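A Visit to the Kestton Sawmill Open Day
By Aivar Grigaitė
April 1, 2023
16 shares | 5 comments

The Kestton mill opens its gates to the public twice a year, in spring and again in July. I went to the spring day. Parking is in the field across from the log yard, and the walk to the office takes a few minutes on a gravel track. Wear boots.

Tours leave from the office in groups of up to 30. Ours started in the log yard, where the guide explained how the ash and maple are sorted by width before they go to the saw. Most of the wood comes from farms near Poltell. Logs wait under sprinklers in summer to keep the ends from splitting.

The main saw is a band mill from the 1970s. It was running when we came in, so we got ear protection at the door and the talking stopped. Each pass takes a board off the log, the carriage rolls back, and the operator decides whether to turn the log or keep going. He never seemed to hurry.

After that we saw the drying sheds. Boards are stacked with thin strips between them and left outside for months, then moved to the kiln. The guide passed a meter around and let us test a few. The air in the kiln room smells sweet and a little sour.

The shop is at the end of the tour. Offcuts are sold by the box, and finished tabletops stand along the back wall with the price written in chalk. I liked the pale ones best, with fine dark grain running across in waves. A small top was more than I wanted to spend, so I bought a box of offcuts for 30 dollars and carried it back to the car in two trips. 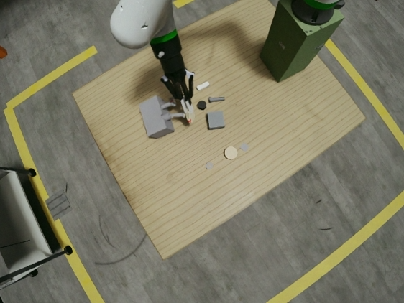 Getting There and Eating

The mill is 16 miles from Poltell on the river road. The bus stops at the bridge, and from there it is a long walk uphill. Entry is five dollars, cash only, and children get in free. Lunch was soup and bread from the Buenaventura food truck, parked by the office. The line was short at eleven and long by noon.

Contact | Copyright 2023 Aivar Grigaitė | Back to top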